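Les boutons de l'atelier Brurier

Quand mon oncle est parti à la retraite, il m'a laissé la clé de l'atelier et une phrase que je n'ai pas comprise : « Commence par les boutons. » J'avais pensé commencer par les factures. Mais le matin de janvier où je suis entrée, j'ai trouvé les tiroirs pleins, et j'ai tout versé sur la table.
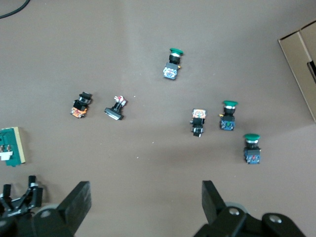
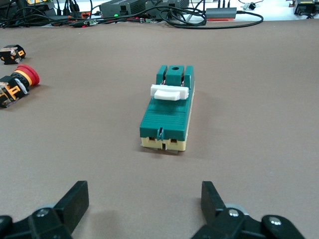 Les boutons à tête verte, puis l'interrupteur à couteau vert et crème, sur la même table.

Je m'appelle Moushumi Liyanage. Je répare des lampes, pas des machines, et je ne connaissais pas bien ces objets. J'ai appuyé sur un bouton vert. Il a résisté un peu, puis il est revenu sous mon doigt avec un bruit sec. J'ai appuyé encore. Dans l'atelier froid, c'était comme une petite conversation.

À dix heures, monsieur Patwary est venu de la boulangerie voisine. Il voulait savoir si l'atelier restait ouvert. J'ai répondu que je faisais seulement le tri.

« Votre oncle aussi faisait le tri, a-t-il dit. Il l'a fait pendant 24 ans. »

Il a regardé le bouton rouge, celui de l'arrêt d'urgence, et il a mis les mains dans ses poches.

« Celui-là, je l'ai entendu une fois. Pas lui, je veux dire : le silence après. Toute l'usine Plotau s'est arrêtée. On était 400 ouvriers et on se regardait. Quelqu'un avait perdu son alliance dans le tapis roulant.

– Et on l'a retrouvée ?

– Votre tante la porte encore. »

Je ne savais pas cela. Dans la famille, on racontait que mon oncle avait quitté Plotau à cause d'une dispute. Je me suis assise. Monsieur Patwary a cherché une deuxième chaise, il a enlevé les catalogues qui étaient dessus, et il m'a raconté le reste, avec le nom du contremaître et le prix de l'alliance, qui était de 100 francs.

Après son départ, j'ai rangé les boutons verts dans une boîte et l'interrupteur à couteau dans une autre. J'ai écrit les étiquettes de ma meilleure écriture. Pour le bouton rouge, j'ai cherché longtemps un mot. Finalement je l'ai mis dans la poche de mon manteau, j'ai fermé la porte et je suis allée chez ma tante, qui habite à deux rues et qui ne m'attendait pas.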